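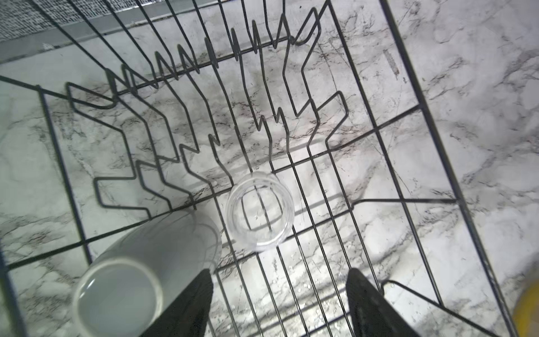 Koredura Allirgate アコースティック楽器用プリアンプ／DI

アコースティックギター、ウクレレ、マンドリンなど、ピックアップを内蔵した楽器をライブハウスや小規模ホールのPAに直接つなぐためのプリアンプ兼DIです。楽器からの信号を受け、音質を整えてからバランス出力でミキサーへ送ります。足元に置いて使うペダル型で、ミュートとブーストのフットスイッチを備えています。

在庫：あり
価格：商品ページ上部の表示価格をご確認ください
付属品：本体、取扱説明書（日本語）、滑り止め用ゴム足、保証書
電池とACアダプターは付属しません

主な機能

入力ゲイン
ピックアップの出力に合わせて入力レベルを調整します。ピエゾ、マグネット、コンタクトマイク型のいずれにも対応します。アクティブ回路を内蔵した楽器で音が歪む場合は、側面のPADスイッチを入れてください。

3バンドイコライザー
LOW、MID、HIGHの各つまみで音質を調整します。LOWは200Hz以下を増減するシェルビング型です。MIDは隣の小さなつまみで中心周波数を動かせます。ピエゾ特有の硬さが気になるときは、MIDを少し下げてから周波数を動かし、耳に付く帯域を探すと早く決まります。HIGHは弦の輪郭に効きますが、上げすぎると客席側でハウリングの原因になります。

ローカット
80Hz以下を減衰させるスイッチです。ボディを叩いたときの低い音や、ステージの床から伝わる振動を抑えます。バンド編成でベースがいる場合はオン、弾き語りではオフを出発点にするのがよいでしょう。パーカッシブな奏法で胴の低音を聴かせたい場合もオフにします。

ノッチフィルター
ハウリングが起きている周波数だけを狭い幅で下げます。つまみを左に回しきるとバイパスになります。リハーサル中に音量を上げていき、鳴り始めた音に合わせて設定します。会場が変わると効かせる位置も変わるため、前回の設定をそのまま使わないでください。

位相反転
スイッチで出力の位相を反転します。モニターとの位置関係で低音が薄く聞こえるとき、または膨らみすぎるときに切り替えて、良いほうを選びます。

ブースト
ソロやイントロで音量を上げるためのフットスイッチです。上げる量は背面の半固定つまみで決めます。小型のマイナスドライバーが必要です。

ミュート／チューナー
ミュート中もチューナー出力には信号が流れます。曲間のチューニングや楽器の持ち替えには、必ずミュートを踏んでからケーブルを抜いてください。

接続について

入力は標準フォーン（モノラル）1系統です。ステレオ配線の楽器をつなぐ場合は、別売の変換ケーブルをお使いください。
出力はバランスXLR、標準フォーン、チューナー用フォーンの3系統です。XLRはPAへ、標準フォーンは手元のアンプへ、と同時に使えます。標準フォーン側の音量だけを変えるつまみはありません。アンプ側で調整してください。
ハムノイズが出る場合は、グラウンドリフトのスイッチを切り替えます。それでも消えないときは、アンプとミキサーの電源を同じ系統から取ると改善することがあります。

電源

9V角形電池、9V DCアダプター（センターマイナス）、ミキサーからのファンタム電源で動作します。複数の電源がつながっている場合は、アダプター、ファンタム、電池の順に優先されます。
アルカリ電池使用時の連続動作時間は約200時間です。入力端子にプラグが挿さっている間は通電しますので、使い終わったらケーブルを抜いて保管してください。電池残量が少なくなるとLEDが赤く点滅します。点滅が始まってからも一曲や二曲は持ちますが、本番前に見つけた場合は交換をお勧めします。

仕様

形式：アコースティック楽器用プリアンプ／DI
コントロール：ゲイン、LOW、MID、MID周波数、HIGH、ノッチ、マスター、ブースト量
スイッチ：PAD、ローカット、位相、グラウンドリフト、ミュート、ブースト
入力：標準フォーン×1
出力：XLR×1、標準フォーン×1、チューナー×1
電源：9V電池／9V DC／ファンタム
本体重量：362g（電池を除く）
筐体：アルミダイキャスト
色：マットグレー

組み合わせて使える製品

Koredura Uvwood
サウンドホールに取り付けるマグネットピックアップです。穴あけ加工は不要で、ネジで挟んで固定します。Allirgateとつなぐ場合はPADをオフ、ゲインを中央付近から始めてください。出力が控えめなため、古い真空管アンプに直接つなぐより、プリアンプを通したほうが扱いやすくなります。

Koredura Robles
Allirgateとケーブル2本、カポ、チューナーが入るソフトケースです。内側の仕切りは面ファスナーで動かせます。肩ひもは別売です。ギターケースの外ポケットに入れる場合は、ポケットの厚みを先にご確認ください。

よくあるお問い合わせ

エレキギターにも使えますか
音は出ますが、アンプの歪みやキャビネットの響きは再現しません。クリーントーンをそのままPAに送る用途に限られます。

エレキベースには使えますか
使えます。ローカットはオフにしてください。アップライトベースのピエゾピックアップでもお使いいただけます。

ボーカルマイクはつなげますか
つなげません。入力は楽器専用です。マイクはミキサーまたはマイク用プリアンプに接続してください。

リバーブは付いていますか
付いていません。エフェクトループもありません。リバーブやディレイを手元でかけたい場合は、標準フォーン出力の後ろにつなぐか、楽器と本機の間に入れてください。後ろにつないだ場合、XLR側の音にはエフェクトがかかりません。

ファンタム電源で使うとき、注意することはありますか
ケーブルを挿してからミキサーのファンタムをオンにしてください。逆の順で操作すると大きなポップノイズが出ます。会場のスタッフには、ファンタムが必要であることをセッティングの前に伝えておくと確実です。他のペダルは本機から給電できません。

旧型との違いは何ですか
ノッチフィルターとチューナー出力が追加されました。入力端子の位置が左側面から右側面に移っています。旧型に合わせてペダルボードを組んでいる方は、配線の長さにご注意ください。

使用上のご注意

ケーブルの抜き差しは、ミュートをオンにするか、ミキサー側のフェーダーを下げた状態で行ってください。
つまみの軸に横から力をかけないでください。運搬時は、ケースの中で他の機材のつまみと当たらない向きに入れてください。
屋外で使用する場合は、直射日光と雨を避けてください。防水構造ではありません。
長期間使わないときは電池を外してください。液漏れによる故障は保証の対象外です。

保証と修理

保証期間はお買い上げ日から1年間です。保証書に販売店の記入がない場合は、購入時のレシートまたは納品メールを保管してください。
改造された製品、ジャックやスイッチを社外品に交換した製品は、有償でもお受けできないことがあります。
修理をご希望の方は、症状、使用した電源の種類、つないでいた楽器をお書き添えのうえ、お問い合わせフォームからご連絡ください。ご連絡の前に製品を発送されますと、受付に時間がかかります。

お届け

ご注文の確認後、2営業日以内に発送します。5月の連休中は発送業務を休みます。連休明けの本番でお使いになる方は、早めにご注文ください。
店頭での受け取りも承ります。注文画面の備考欄に「店頭受取」とご記入ください。試奏をご希望の場合は、普段お使いの楽器とケーブルをお持ちください。

ページ更新：25/4/10
仕様と外観は予告なく変更する場合があります。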